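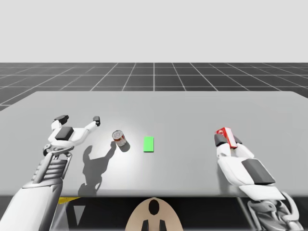
Steneck two-arm workcell in simulation: left gripper open beside a can, right gripper holding a red-and-white box, green marker on the table between them.

IRKVILLE, February - Wekow Automation today opened orders for Steneck, a software package for building and checking two-arm tabletop handling tasks before they are run on hardware. The package includes a physics simulator, a task editor and a library of 100 household and grocery objects. It runs on a single workstation with one graphics card.

Users place objects and target markers on a virtual table, assign each arm a sequence of moves, and run the task in batches. A standard batch is 2000 trials. Object position, object weight and surface friction can be varied between trials within limits set by the user. Results are logged per trial and can be exported as plain tables.

"Most of our customers lose time on layout," said Poonam Mathur, product manager at Wekow. "They find out late that one arm blocks the other, or that a carton is just out of reach. Those are checks you can run at a desk."
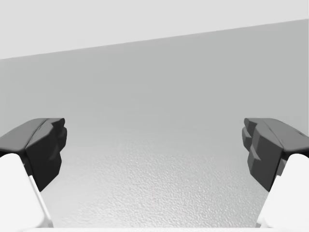

Steneck renders close-up gripper views as well as views of the full table, at any point in a trial. Each view can be saved with the matching joint positions and contact forces. Fingertips are modeled as separate parts from the finger links, so the stepped gripping face of the dark pads can be swapped for another profile without rebuilding the arm. Contact is computed on the pad shape itself - a simplified block is available for faster runs.

Pirzada, a contract packing firm, tested a pre-release version for 16 weeks. "We set up 17 tasks and dropped four of them before buying any fixtures," said Dinesh Jaiswal, process engineer at Pirzada. "Setup of a new task took roughly a morning. Import of our own carton models was slower than we wanted."

Wekow said a faster model import tool is in development and will be supplied to license holders as a free update.

Steneck is sold as an annual license per workstation, with a reduced rate for schools and colleges. Support by email is included. On-site training is quoted separately.

Press contact: Efua Ayaaba, Wekow Automation, Irkville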